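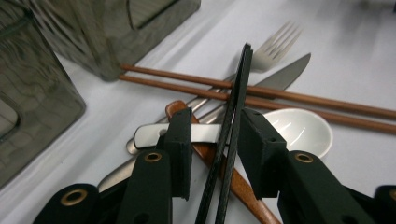 Rutilio Meléndez wrote to us in August that a rulebook is only worth having if the person holding the gripper can remember it at the end of a shift. He had read our first handbook and thought it was too long. We agreed and cut it to 20 pages.

Waltance records people doing everyday hand work with hand-held grippers, and robot developers use the recordings to train their machines. We also write the rules we record by. Gunnel Björklund started the company in Nirnthorpe, and the office and the recording floor are still there, in the same building.

Most of our early trouble came from small differences between operators. One would straighten the forks before starting and another would leave them crossed. One would put a dropped spoon back where it had been, and another would stop the recording. The developers who got the files had no way to tell which habit they were looking at. The handbook grew out of the notes we kept on those cases.

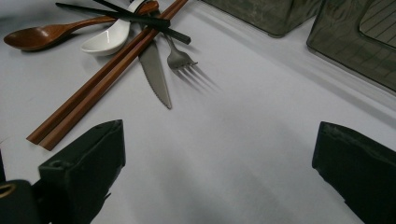
**NIRNTHORPE, December 24, 2024**

The current edition of the Waltance handbook is in use from today. The changes from the last one are in the table work section:

- Utensils may overlap at the start. Operators don't tidy them first.
- Wood, metal, and ceramic pieces are used in the same session where the task allows it.
- A dropped piece stays where it landed, and the operator picks it up from there. The drop is logged.
- If a piece rolls off the table, the recording ends and is marked incomplete. It is kept.
- Cables are led away from the work on the outer side of each hand.

Ezequiel Salinas edited this edition. Questions about the wording go to him.
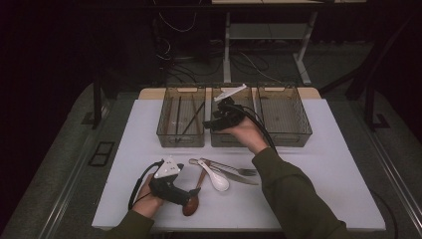 *Utensil work at the table, one gripper in each hand.*

New operators train for four days. They read the handbook on the first morning and spend the rest of the time at a table with Soledad Serrano, who runs operator training. Nothing recorded during training goes to a customer.

We ask operators to work at the speed they would use at home. Going too slowly is the most common fault in a first week, and it is harder to correct than going too fast. Breaks are fixed in the schedule. An operator can stop at any time if a wrist or shoulder hurts, and does not have to finish the recording first.

Objects, tables, and containers are checked before each session against the setup sheet. If something is missing, the session waits. We used to allow substitutes, but the sheets stopped matching the recordings, and Crisóforo Manríquez spent most of one spring sorting that out.
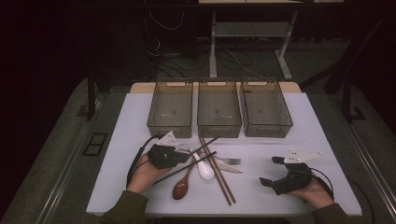
## How we review recordings

Every recording is watched by someone other than the operator. Reviewers mark it as accepted, incomplete, or rejected, and a rejection has to name the rule that was broken. If no rule fits, the recording is held and the case goes on the list for the next edition. The list for this edition had 54 cases on it.

Failed grasps are not a reason to reject. Neither is a second try. We do reject recordings where the other gripper was used in a way the task sheet rules out, or where another person reached in to help.

## Working with us

Customers get the handbook edition that was in force when their recordings were made, along with the setup sheets. Those who want their own rules added can send them before the first session. We did this for Gallagher and for Rusen, and several of the rules they sent are now in the general handbook.

Visits to the recording floor are by appointment, for up to four people at a time.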